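Visit report: Brernance open day, Flernstead
June 2026

The invitation from Brernance promised an afternoon with "handling systems that just work", which is the kind of line that makes me check the train times home. I went anyway. The Flernstead site is on the old Dunbar estate, a long walk from the station, and the signs give up at the second roundabout.

We started with slides. The firm says its sorting cell has done 3,000 picks since spring with 103 faults. I asked what counts as a fault. A dropped item does. An item held so badly that it can't be put down cleanly does not, if the arm gets there in the end. Nor does a stop where a member of staff presses reset within the minute. I asked how many of those there had been and was told the log didn't split them out.

Then the demonstration, which was soft goods: pouches, small leather bits, things in baskets. The first run went well enough. On the second the arm took hold of a pouch, lifted it and stopped dead, with error 374 on the screen. The presenter talked over it for a while and then went quiet. According to the handout, 374 means the grip force reading and the finger position don't agree. Thin fabric will do that, apparently, and thin fabric was the whole point of the show.

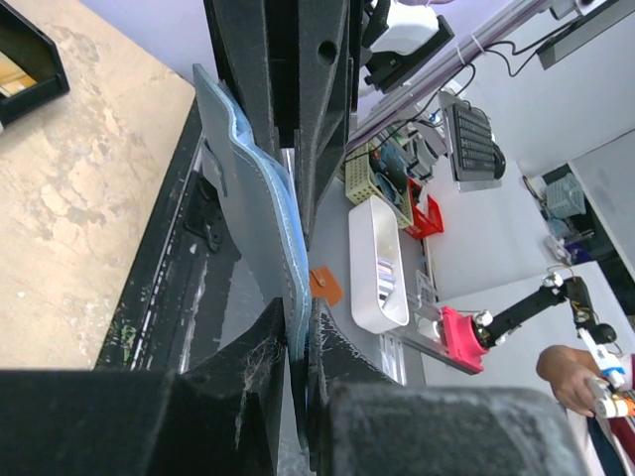 The gripper with a light blue pouch held almost edge-on. Note the scuffed fingertips and the stray fibres.

I'd want to know how often those fingertips are cleaned or changed. The answer on the day was "when needed". Fibres and wear may have nothing to do with the fault, but I'd rule them out before blaming the software, as our hosts were quick to do.

What bothered me more was the restart. A member of staff reached in to free the pouch while the arm was still powered. The stop button had been pressed, I was assured, and the arm was "in hold". Hold is not off. There was no guard on that side and no lock on the supply that I could find, and when I raised it I got a leaflet.

The sister site at Sterstead is meant to get 2 of these cells in July. I'd put that back until someone has written down who may reach in, and when, and what has to be switched off first.

Tea was good. Parking is free but fills up early.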